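Octubre · Por Tirta Setiawan
Lectura: 3 minutos

Demostraciones bimanuales con pinzas de mano: resultados del segundo ciclo de Majimbun

Con la presente entrada se da continuidad a la serie dedicada al proyecto Majimbun, cuyo propósito es determinar en qué medida una política de manipulación puede aprenderse a partir de demostraciones humanas registradas sin brazo robótico. El primer ciclo se limitó a tareas de una sola mano. El segundo, que se expone a continuación, aborda las tareas coordinadas, en las que una pinza sujeta o estabiliza un recipiente mientras la otra actúa sobre él.

El protocolo mantiene la estructura conocida. La persona que demuestra permanece sentada ante la mesa y maneja una pinza con cada mano. Los cubos con marcadores fiduciales permiten estimar la posición y la orientación de cada herramienta, y esas trayectorias se expresan después en un sistema de referencia común. Los objetos son de uso doméstico y se recolocan entre una demostración y la siguiente, sin plantilla fija, con el fin de que la política no aprenda coordenadas absolutas.

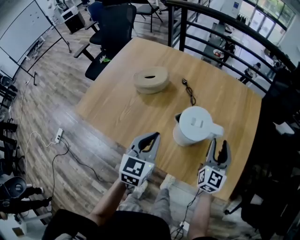 Puesto de demostración bimanual, con la jarra y las dos pinzas provistas de cubos de marcadores.

El conjunto de datos resultante, denominado Skanden, reúne 1,504 demostraciones válidas. Se consideró válida toda demostración en la que la pose de ambas pinzas pudiera reconstruirse de principio a fin, con interrupciones lo bastante breves para ser interpoladas. Las restantes se conservaron aparte, pues resultan de utilidad para estudiar los fallos de seguimiento, asunto al que se dedicará una entrada específica.

Sobre dichos datos se entrenaron dos políticas. La primera predice las acciones de cada mano en el sistema de referencia de la mesa. La segunda, a la que en la documentación interna se denomina Pumia, predice la acción de una mano con respecto a la otra y solo recurre a la mesa para la fase de aproximación. La arquitectura, el número de pasos de entrenamiento y las observaciones de entrada fueron idénticos en ambos casos.

En la evaluación con objetos recolocados, la política de referencia completó el 53 % de los intentos; Pumia alcanzó el 70 %. La diferencia se concentra en las tareas de sujeción y entrega, donde un error pequeño en la estimación de la mesa se traslada a las dos manos y basta para que los dedos cierren fuera del recipiente. En las tareas en que las manos trabajan de manera independiente no se apreció ventaja alguna, y en la aproximación a objetos bajos Pumia se mostró algo más lenta.

Conviene señalar una limitación de importancia. Los recipientes cilíndricos admiten agarres equivalentes desde muchas direcciones, y las personas que participaron en el registro no eligieron siempre la misma. Esa variedad es deseable, si bien obliga a la política a representar varias soluciones a la vez. Cuando el modelo promedia entre ellas, la pinza avanza hacia un punto intermedio que no corresponde a ningún agarre correcto.
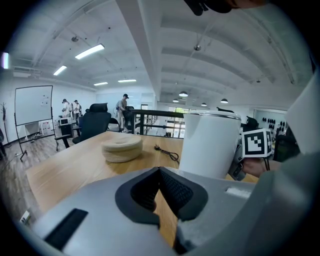

Drellance objetó, tras leer el borrador, que la comparación favorece a Pumia, dado que el sistema de referencia de la mesa se calibra una sola vez por sesión, y solicitó repetir la evaluación con recalibración antes de cada intento.

La observación es pertinente y ha sido aceptada. Parte de la mejora podría deberse a la deriva de la calibración y no a la formulación relativa de las acciones. La evaluación se repetirá en las condiciones propuestas, con los mismos pesos y las mismas posiciones iniciales, y las cifras se publicarán en este espacio aun cuando la diferencia se reduzca.

Queda pendiente, asimismo, la revisión de las etiquetas de fase en Skanden. El límite entre aproximación y contacto se fijó a partir de la apertura de los dedos, criterio que resulta ambiguo cuando la pinza se cierra parcialmente antes de llegar al objeto.

Este sitio utiliza cookies propias para elaborar estadísticas de visita. Si continúa navegando, se entenderá que acepta su uso.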